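Dorkthorpe Packing Room: Second Progress Report
Prepared for the Fivaddale Small Works Fund
Submitted by Yaryna Yatsenko
October 12, 2021

Where we are

The packing room is painted, lit and in use. The shelving is up on three walls out of four. The floor is the same floor you saw when you visited, and it's going to be the same floor for a while yet, for reasons set out under Floor.

When we last wrote, the room was a brown one with a single fluorescent tube that buzzed. We had asked you for money to make it a place where kitchen boxes could be checked and packed without anyone going out to the corridor to see whether a plate was chipped. That part is done.

Colour and light

The original application said "light neutral." Chelsea Dobson spent two evenings with the Medel colour cards and reported that there are a great many light neutrals, most of them named after biscuits. We went with white. Medel delivered the first lot in gloss, which we hadn't ordered, and took it back with very little argument. The second lot was right. Two coats covered the north and east walls. The west wall, where the old notice board had been, needed four, and if you stand at the door in the late afternoon you can still make out where the board was.

Ursu did the electrical work over three days. The buzzing tube has been replaced by two long fittings over the packing surface and one by the door. Darius Neagu had argued for a fourth fitting at the sink end, and was told it would take us past the electrical line in the budget. He has since been seen holding a torch in his teeth while rinsing jugs, and has asked that this be noted.

The change to the work itself is mostly in the checking. A hairline crack in a white bowl used to get through to the box about as often as it got caught. Under the new fittings, with a pale surface underneath, it shows. We're now turning away more crockery than we did in the winter, and the donors, who can also see the cracks when we hold them up, have been good about it. One man took back an entire dinner set and thanked us.

Work surface

The old surface was a pair of trestles with a door across them. It served well and still had its letterbox, which swallowed teaspoons. Vasilică Olteanu built the replacement at a height we settled by having everybody stand at the trestles and complain in turn. The shorter packers won. The taller ones have been promised a box to put things on.

We went for a pale finish here too, against some advice. The advice was that it would mark. It does mark. Beetroot was the first, and it came from a lunch, so the rule about lunches has been written out again in larger letters. Against that, small dark things like screws, loose knobs and the rubber feet off chopping boards no longer vanish the moment they're put down, and we would make the same choice again. 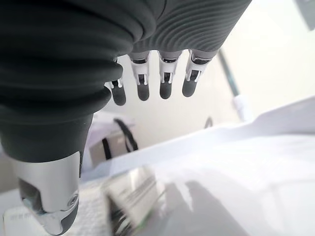

The work area, bright and mostly white.

Shelving

Three walls are done. The shelves are set deep enough to take a packed box lengthwise, which we got wrong in the drawing and right on the wall, thanks to Vasilică carrying an actual box in before he drilled anything. Mugs and glasses are at chest height, pans below, and linens up top where a falling item does the least harm.

The south wall is waiting. It turned out softer than the others when the first fixing went in, and the first fixing came out again by itself overnight. Jenő Illés looked at it and wants to put a timber rail across before anything heavy is hung there. He has priced the timber and we've agreed to it. It comes out of the shelving line and doesn't need anything further from you.

Labels are a sore point. We began with a colour system, blue for ready to go and yellow for needs a lid, and it lasted until the yellow ran out and somebody carried on in green. For a week there were green boxes whose status was a matter of opinion. We've gone back to words.

Floor

The quote for the floor covering was higher than the one in our application, by enough that we stopped. The fund's guidelines ask us to come back to you before shifting money between headings, so we haven't shifted any. The present floor is sound, if ugly, and has a slope toward the sink that we've all learned to allow for. Round items are kept at the downhill end.

We would like to put the floor off until December, when the fitter tells us he is quieter and possibly cheaper. If you'd prefer us to leave it out of the project altogether, we can do that and finish on the shelving.

Money

Spending to date, by heading:

Paint and brushes: $300
Electrical work: $1039
Work surface and shelving: $897
Floor: nil

The paint figure is after the credit for the gloss. The electrical figure matches the quote to the dollar, a first for this building. Receipts are in the attached folder in the order we found them, and Chelsea has promised to put them in the order you asked for before the final report.

What went wrong

Apart from the gloss, the south wall, the labels and the beetroot, there is the matter of the door. It was taken off to get the long fittings in and put back the wrong way round, so for a few days it opened onto the shelving and could be got through sideways. It has been rehung. There is a scrape on the lower left upright that we will touch up with what's left of the Medel tin.

We also packed far fewer boxes than planned in the weeks the room was closed. We had assumed we could work out of the corridor. The corridor is narrow and other people use it to get to their own rooms, and they let us know.

Next

Jenő puts the rail on the south wall and Vasilică hangs the last of the shelves. After that we have 20 flattened cartons' worth of donated bakeware, currently living in Darius's garage, to bring in and go through. His household is keen for this to happen soon.

We need two things from you: a yes or no on holding the floor money over to December, and the name of whoever should receive the final report, as the address on the old form bounced.

Yaryna Yatsenko
for the Dorkthorpe packing room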